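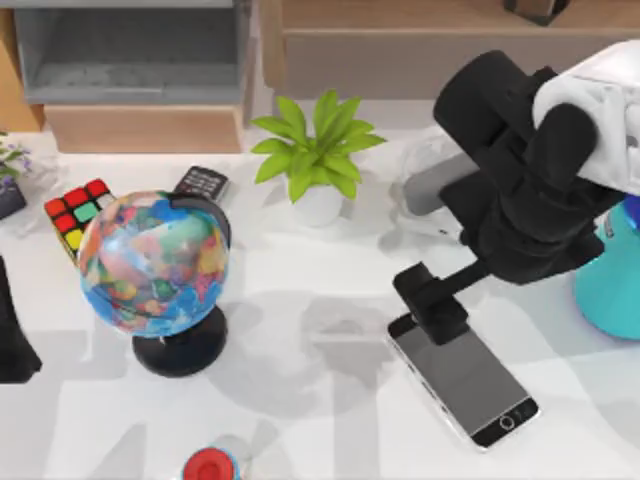
Software Updates Should State Their Storage Cost

Sena Tsikata
Sep 4, 2016

The update notice for a typical phone application gives a version number and a phrase such as "bug fixes and improvements." It does not say how much permanent storage the new version will take compared with the old one. Some stores print a download size. Download size is a different quantity, and it is the less useful of the two.

My position is that installed size, and the change in installed size, should be printed on every update notice before the user accepts it. The developer already has the number. The build system produces it each time the package is made.

What the numbers look like

Since January I have kept a log for one application, a transit planner called Ikitz. I picked it because its function is narrow. It finds a route, shows departure times and stores a few favorite stops. In January it occupied 70 megabytes after a clean install. The current version occupies 200. The log was taken on a single phone, with the cache cleared before each reading, so the figures cover program files and bundled resources only.

Over the same period the list of features barely changed. One map style was added. The rest of the growth came from sources the user never sees: a second analytics library, image files supplied at every screen density, and a video player linked in for an introduction that runs once. None of these is unreasonable taken alone. A developer under deadline will include the whole library, and trimming it is work that appears on no schedule.

The Abugri note-taking program went the other way. Its installed size fell across 3 consecutive releases after the authors moved the handwriting fonts to an optional download. The release notes did not mention it. A user deciding which notes program to keep on a full device had no means of learning this short of opening the storage settings and comparing by hand.

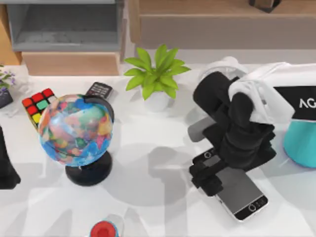

Objections

The first objection is that storage is cheap. It is cheap per unit when bought in bulk for a desktop machine. On a phone with sealed storage the price of more space is the price of another phone. An owner with 2,990 photographs and a nearly full device will delete photographs before finding out which application grew.

The second objection is that installed size varies by device. This is true. The store knows which device is asking, and it already selects the package to send. A figure accurate to within a few megabytes would be enough for the purpose.

The third, put to me by an engineer at Citari, is that people will not read the figure. Many will not. Nutrition labels are skipped by most shoppers on most trips, and manufacturers still adjust recipes with the label in mind. A published number gives the person inside the company who wants to remove the unused video player something to point to.

A minimum format

One line would do: installed size now, installed size after update, and the difference. Cotuletti, a small catalog for open-source programs, has printed such a line under each entry for some time, and it fits on a narrow screen without wrapping. Cache and user documents should be excluded, and the line should say so.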